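Clearing the hobby desk

Last updated: September

I have been putting off sorting the hobby desk since before the summer. It had got to the point where I was eating lunch off my lap in the kitchen with things moved off the desk all over the table, so on Friday I got up at seven and made a start.

My method is the same one Inna Harasym taught me when we shared an office. Take everything out, put it on the floor, and only put back what you have picked up and thought about. It is slow. The floor looks dreadful for most of the day. I did the drawers first and then the shelf, and left the small stuff for after lunch.

The small stuff is mainly LEGO. I had 70 litres of storage for it at one point, spread over three tubs, and I have been cutting that down for a year or so. Most of the loose bricks have gone to Mahtab Farahani's two boys. What I kept was the baseplates, because they are hard to replace in the older greys, and the colours I build with, mostly light blue, white and a bit of red.

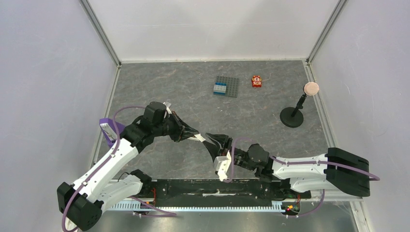 I don't sort by colour any more. I tried it, and all it meant was that I couldn't find the shape I wanted in a tray full of the same blue. Now it goes by shape: plain bricks in one tray, plates in another, slopes in a third, and a jam jar for anything smaller than my fingernail. Figures get their own tin. I used to leave them standing about on the desk and they ended up behind the radiator.

Half-built things are the awkward part. If I have put a few rows on a baseplate and then stopped, I never know whether to break it up or keep it. My rule now is that it can stay on its plate until the end of the month. After that the bricks go back in the trays. I am not strict about it. There is a wall with a window in it that has been on the shelf since last winter and I still intend to finish the house.

The trays are from Rasden, the hardware place near the station. They are the flat ones meant for screws. They stack but they don't lock, so don't carry more than three at a time. I did, and spent part of the afternoon on my hands and knees.

After the LEGO I went on to what I call the odds drawer. Everyone has one. Mine had a tape measure, two bicycle lights, a bag with 100 picture hooks in it (unopened), candle ends, a door key that fits none of our doors, and remote controls.

I don't know how one flat ends up with so many remotes. The television has one and the heater has one, and the rest come from lamps and fans and blinds that have been and gone. Slavica Hoxha, who had the flat before me, left a few behind as well. I wrote to her about them and she said to do as I liked.

I went through them one by one. First I took the back off and had a look at the batteries. Two had leaked, and those went straight in the bag for the recycling point at Rerkutham. The ones that were clean got fresh batteries and I walked round the rooms pressing buttons at things. It is worth turning them over before you give up, as there is sometimes a label or a code on the back which tells you who made it or where the instructions are. If it is in a language you don't read, a translation app on your phone will usually get you far enough. Ustyna Zinchenko says she sticks a strip of masking tape on every new remote on the day it comes into the house and writes the room on it. I have started doing the same. It looks a bit untidy on a white one but I would sooner have that than another drawer of mysteries.

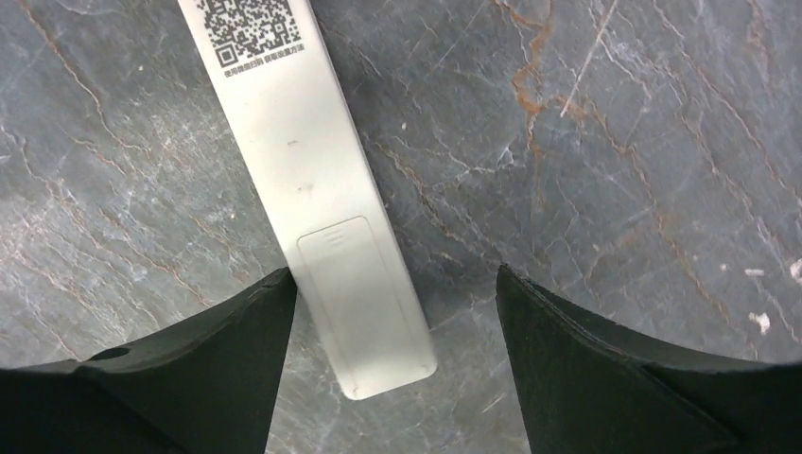
What is left to do

The cables. There is a whole box of them and I didn't open it. Daryna Demchenko has offered to come over and help, as she knows which ones are for what and I only know which ones are long.

I also want to wipe the shelf down properly and put felt under the trays so they stop sliding. The picture hooks are going to the charity shop unless somebody wants them. The door key I have put back in the drawer.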